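Section 4. Refrigerator station: placing a bottle and moving the door

Read Section 3 (arm mounting and joint limits) before you begin. The steps below assume the shared workshop layout, with a table against the wall and the refrigerator beside it. Allow 48 minutes for the first run.

4.1 Before powering the arms

1. Switch off the Brona supply and wait for the status light to go out.
2. Slide the table up to the refrigerator and leave a narrow gap between them. The cabinet must be able to rock slightly without touching the table.
3. Clear the tabletop.
4. Open the upper door by hand and check that it swings freely.

Caution: Keep hands out of the door opening whenever the supply is on.

4.2 Placing a bottle

5. Load the Flavau profile "shelf_place" and set grip force to 21 percent.
6. Hand the bottle to the gripper upright and confirm that the grip holds before you let go.
7. Jog the arm until the bottle is in front of the upper compartment, near the shelf lip.

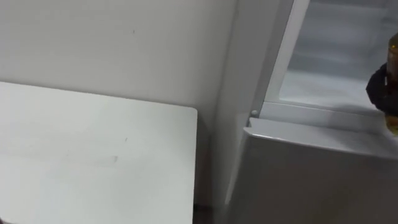
Elasska adds that 21 percent was too low for her glass bottles once they had been chilled, and that she went up in steps of 2 until the slipping stopped. She also wipes the finger pads before every session.

8. Raise the bottle to clear the lip, move it in, and lower it slowly. If the base touches the lip, stop and back out. Do not push through.
9. Open the gripper fully before retracting.

Note: Profiles saved before May use the old shelf height. Teach them again.

4.3 Gripping the door edge

10. Load "door_edge" and reduce speed to the lowest setting.
11. Bring the hand to the free vertical edge of the upper door, palm toward the edge.
12. Hook the fingers behind the edge, then bring the thumb down flat on the outer face.
13. Check that the arm cable hangs clear of the wrist and the table.

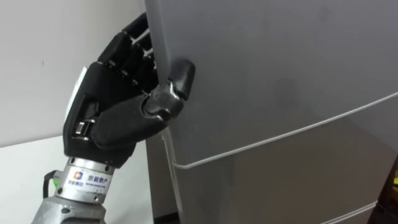 Jayawardena
Build lead and manual editor
Revised Thursday, January 4, 2024

14. Move the door in short increments and watch the cabinet. If it tips or walks, stop and lower the pull force.
15. To release, lift the thumb first, then straighten the fingers and back the hand away from the edge.

Caution: Do not close the door with the fingers still behind it. The finger joints are not rated for that load.

If the hand slips off the edge more than 2 times in a row, repeat the hand calibration in Section 3 and start again from step 10.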